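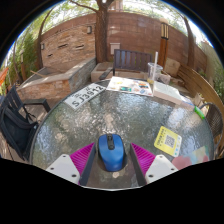

Glass is a liar

February 2026

I love a good bug, and this one had me grinning for most of an evening even though it wiped out a whole afternoon of recording. If you use a hand-held gripper and you are thinking of taking it outside, please read to the end before you set up on a patio table!

The job was a simple one. Close the fingers on the computer mouse, lift it, move it across the table, set it down, open up, go again. We had done this indoors since August with hardly a hiccup, so outside was supposed to be the easy part (new background, new light, same old mouse). I had 12 recordings by the time the shade moved, and I packed up feeling very pleased with myself.

Then I ran them through Dekker, which is what we call our playback program, and the gripper flew off the table.

Well, on the plot it did. The path would go along nicely for a second or two and then slide sideways, all in one smooth curve, while my hand had been holding still. In the worst recording, which was 3,095 frames long, the drift started at frame 600 and never came back. Eight of the 12 had it somewhere. The other four looked fine, and that sent me down the wrong road for quite a while.

I blamed the clock first, because I always blame the clock. Then the mount screws, which were all tight. Then I recalibrated the lens, got almost the same numbers as before, and ate a sandwich.

Osaze Ezeani found it. He was flipping through the bad stretches with the tracking dots switched on and asked why so many of them were crawling. They were sitting on the sun glints! Our tracker works out where the camera is by following small bright details and assuming they stay put. A pebbled glass top in full sun gives it hundreds of lovely sharp ones, and every one of them slides when you move, since a glint depends on where you look from. Once the glints outvoted the brick wall and the chairs, the software decided the world was moving and dragged the gripper along with it.
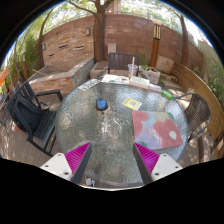

Bollamen Robotics Club, Outdoor Handling Group

So what does this mean if you play the recordings back on a real arm? That is the part that made me put my coffee down. A slow, smooth drift passes every check we had. No jump, no missing frames, speed well under the limit. On our Cellarmont arm it would have been a firm, confident push toward the edge of the bench, with whoever was standing there in the way. We had a jump check and no drift check, and I wrote the jump check, so that one is on me.

What we changed:

Clidau, our tracker, now ignores anything close to pure white, plus a small ring around it.

Every recording starts and ends with the gripper held at the same spot. If the two ends don't match on the plot, the recording is thrown out.

First playback on the arm is at crawl speed, with nobody inside the tape and one hand on the stop button.

I reran the bad eight with the new mask. Six came back clean, and two still wander a little near the end, so those are gone. I also want to try a plain cloth over the glass, though part of me hopes we can keep it bare, because it's such a wonderfully mean test. Osaze wants to try it after rain. I'll post the plots when we have them.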